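December 2022
By the Dranura Study Group on Household Food Habits

3.2 Condiments and the end of the meal

In the first part of this section we described how the families in Tovach plan the main dish. Now we turn to the small additions which come on the table after the dish is ready. In the interviews these additions were almost never mentioned at the beginning. Most of the participants spoke first about meat, bread and soup, and only when we asked what the children eat without discussion did they name a sauce.

We received 533 diary pages from 77 households. Each household kept the diary for 8 days, and some pages were left blank when the family ate outside. The diary had one line for "what was added at the table". This line was filled in with different care. Some people wrote only "the usual", and we had to return to them by telephone to learn what the usual is. The answers are coded in the same way as in Section 2.4, with mustard and horseradish as two separate groups.

Tomato ketchup was the addition with the most stable role. It was connected with certain dishes (fried potatoes, pasta without sauce, cold meat of the day before) and with certain persons at the table, mostly the youngest. Its visual form is also very stable. Children who could not yet read recognized the red bottle and the shape of its label, and several parents told us that the bottle is asked for by pointing.

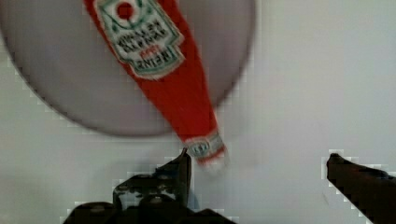 Figure 4. Ketchup bottle with keystone-shaped label.

The recognition of the form has a consequence for how food enters play. In the households of the Kälin district, where we could visit during the afternoon, play with food was common between the ages of two and five. The children served meals to adults and to each other, and they repeated the sentences of the real table, for example "only a little" or "first you finish this". A sauce was often the last step of the serving. It seems that for the child the meal is not complete before something is put on top of it. We do not claim that such play changes what the child later eats. Our material is too small for this, and the visits were short.

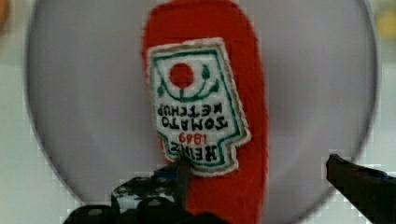

One mother in Zorkeo objected to our use of the word "play" at this point, and said that for her son it was more a way to bargain: he learned first with the pretend dinner how much sauce he may ask for, and then he tried the same words in the evening. We find this objection useful and have kept both readings in the coding, under "imitation" and "negotiation".

A further question is who decides when the bottle leaves the table. In the diaries from Zorkeo this was mostly the person who cooked. In Tovach the answers were mixed, and grandparents were named more often than we had expected. The differences between the two places are discussed again in Section 4, together with the limits of the telephone answers.

Contact: Dranura Study Group, Tovach | © 2022 All rights reserved | Back to top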